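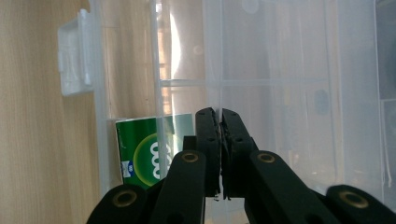

Drirkwood, September 30, 2022

OK, back on the walnut ink. I left the big jar alone all week like I promised myself I would, and when I opened it this morning the smell about knocked me over (sorry to everybody on the second floor!). Strained it through the old cotton pillowcase, squeezed as much as I could stand to, and got a good dark brown liquor with hardly any grit in it. My hands are going to look like this until November.

Batch number is 1562. The one before it in the book is the oak gall batch Bilal Sayegh made, which he still says is the better ink, and for fine pen work I'd have to agree with him. But I want something for the brush, and the gall ink goes scratchy and gray on me every time I try a wash.

Simmered it on the small burner, lid off, 82 minutes. I meant to stop at an hour but got to talking on the phone. It came down further than I planned and it's thicker than the last walnut batch, almost syrupy on the spoon. I let it cool and then split it in two, one half plain and one half with gum arabic. I put in 35 drops of the gum solution, stirring the whole time, and then quit because it was starting to look shiny.

Swatches on three papers. On the Plarnska cold press the plain ink is lovely, really warm, with a nice hard edge where the puddle dries. On the Rawashdeh pad it feathers like crazy, with or without the gum, so I'm not buying that pad again for ink. The cheap newsprint surprised me! The gum half sat right up on top and gave me a clean line with the reed pen.

Things I'm still not sure about: whether the gum half will crack when the paper gets bent (the March swatches did, a little), and how many cloves to drop in against mold. I used a small pinch in each bottle and wrote that on the labels. Bilal thinks wintergreen oil works better. I don't have any, so cloves it is.

Bottles are on the shelf by the window, behind the Clekine jars. Please don't use the plain one yet, I want to let it settle and pour it off the sludge first. The gum one is fair game, just write down what paper you tried it on.

Need to buy: more filter paper, pipettes, another pillowcase.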